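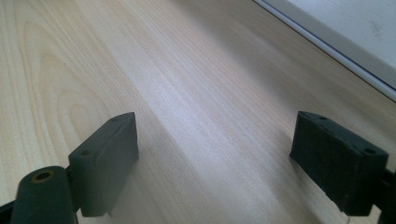
Two hand-held grippers have been living in my house since February, and I have at last been told to send one of them back. So I've had to form an opinion, which I'd been avoiding.

The contenders are the Kosbridge, with its chunky dark pads, and the Grirkley, which has thin bendy fingers and a very handsome carrying case. Both do the same job. You squeeze the handle, the fingers close, a camera on top records the lot, and later an arm in Stendville tries to copy you. The arm is not a quick learner. Neither am I, so we get on.

My rule was to use each one for the same chores until I was sick of it. In the end I logged 1,393 grabs with the Kosbridge and 1,222 with the Grirkley. The gap is there because the Grirkley spent a week waiting for a spring the size of an eyelash, which I had dropped into the carpet.

On soft things the Grirkley wins easily. Socks, tea towels, a slice of bread: the fingers give a bit and you feel clever. Hand it a full jam jar and the fingers give a bit then too, and you feel less clever. I have mopped the kitchen more this year than in the previous three.

The Kosbridge doesn't bend for anyone. The pads come together square and what's between them stays there. It's a pig with anything flat, mind. I once chased a single playing card the full length of the table and had to fetch it off the floor by hand. Coins are worse.

Then there's the view. With the Kosbridge you get both pads in shot with a good stretch of table between them, so you can tell on playback what you were aiming at. The Grirkley's camera sits lower, and half my recordings are a lovely study of my own thumb.

Glare bothered both of them. A pale table under a bright light throws a white stripe straight up the middle, exactly where you want to put things. I tried the Pisharody filter, which cost me 381 crowns with postage and made everything look like teatime in November. It has gone in the drawer. Moving the lamp was free.

I'm keeping the Kosbridge. My wrist would have voted for the other one, as it's lighter by a fair bit, but my wrist doesn't have to watch the footage.

Still to try: eggs.

Posted by Inese Toom, Aug 19, 2018

Print this post | E-mail this to a friend

3 comments

mossgarden: Did you ever find the spring?

Inese Toom: The hoover did.

Pete_L: For cards, try dragging them to the edge of the table and pinching from there. Works with my ancient one, though I still can't do coins.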